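Wipe the Board: Teaching Two Arms a Chore by Remote Control
Final project report, Apr 29, 2026
Kiran Dixit, Jummai Osagie, Oduor Mfaume
Supervisor: Helmut Wegener

1. What we set out to do

Our proposal promised a robot that would "restore a used whiteboard to a clean state without human assistance." It was written in one evening by three people who had never driven a robot arm. Helmut Wegener wrote "ambitious" in the margin, and we took this as praise.

What we ended up with is a set of demonstrations, a policy trained on them, and strong opinions about sponges. The task is small. A whiteboard lies flat on the table with some marker on it. One arm picks up the eraser and wipes until the marker is gone. The other arm is free to steady the board if the operator thinks it needs steadying. All of it is driven by a person first, so that the policy, which we named Una, has something to copy.

2. Setup

The two arms are mounted side by side and reach over the table from the same edge. The operator moves a pair of small leader arms and the big ones follow. We record joint positions, gripper openings, a head camera and a camera at each wrist. Everything runs through Torska, a recording script we inherited from Valter Veloso, who graduated and left us two pages of notes, one of them about where to get lunch.
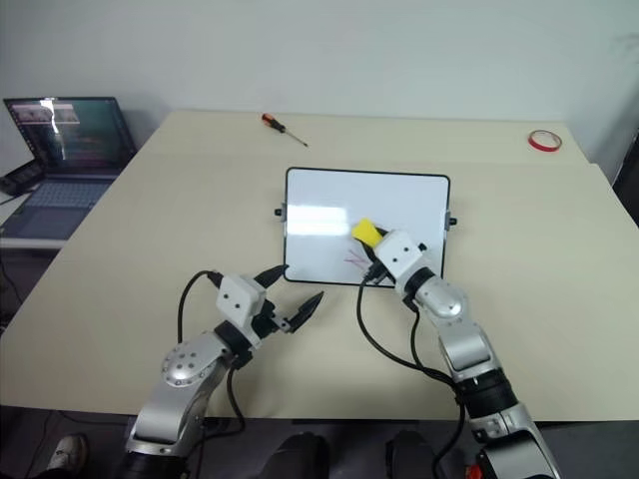

Figure 1. Wiping with the right arm. The left gripper is open and empty.

We used the eraser in the right gripper because Jummai and Kiran are both right-handed. Oduor is left-handed and asked that his objection be recorded in this report. It is hereby recorded.

3. Collecting the demonstrations

An episode starts with the operator drawing something on the board. We had a rule that the drawings should vary in color, size and position. In practice people draw what they always draw, and for one whole afternoon what Kiran drew was loops. We later made a list of shapes and taped it to the wall of our office, where it was of little use to anyone in the lab.

Picking up the eraser was harder than wiping with it. Come in too high and the fingers close on the top edge, so the eraser swings as soon as it meets the board. Come in too low and you are pushing the fingertips into the table, and the arm stops with a fault message in a tone we came to take personally. The head camera is not much help at that distance. The wrist views are what the policy needs for the last bit of the approach.
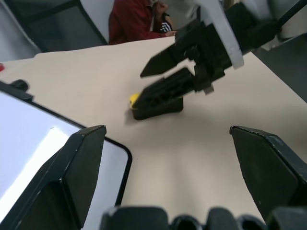
We also learned to slow down. Our first demonstrations were quick, because we were showing off to each other, and a quick demonstration is full of little corrections the operator doesn't remember making. The policy remembers all of them. Una's first version had a nervous shake before every grasp that looked a lot like Jummai after her second coffee.

In total we recorded 580 episodes and threw out 63. Most of the rejected ones were dropped erasers. A few were cases where the operator forgot to draw anything and then carefully cleaned a clean board.

4. Training and results

We trained on the remaining episodes using the lab's default settings, since none of us could defend any others. Training took almost 8 hours. We tested with marks on different parts of the board and counted a run as good only if no marker could be seen afterward.

Marks near the middle went well. Marks close to the frame did not, and we know why: the operators avoided the frame, as bumping it shifts the whole board. Una avoids it too, with great tact, and leaves a border of ink.

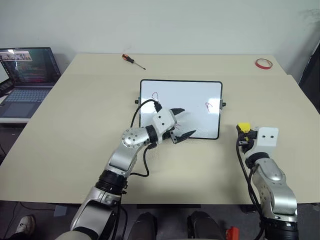
Several separate marks on one board caused a different problem. The policy would clean one, lift the eraser, and go back to the same spot. It has no memory of what it has done, only what the cameras show, and glare on the glossy surface may hide a faint mark or look like something worth wiping. Moving the lamp helped a little. Tarnow, the group in the next room, moved it back.

5. What we would change

Draw from a list, and keep the list in the lab. Record some episodes that start badly, with the eraser crooked in the fingers, so the policy sees a recovery. Give Oduor the left arm.

The data and our notes stay on the shared drive under "Görtz," the name of the old lab server, until the end of June. Please copy what you need before then. The eraser is in the second drawer.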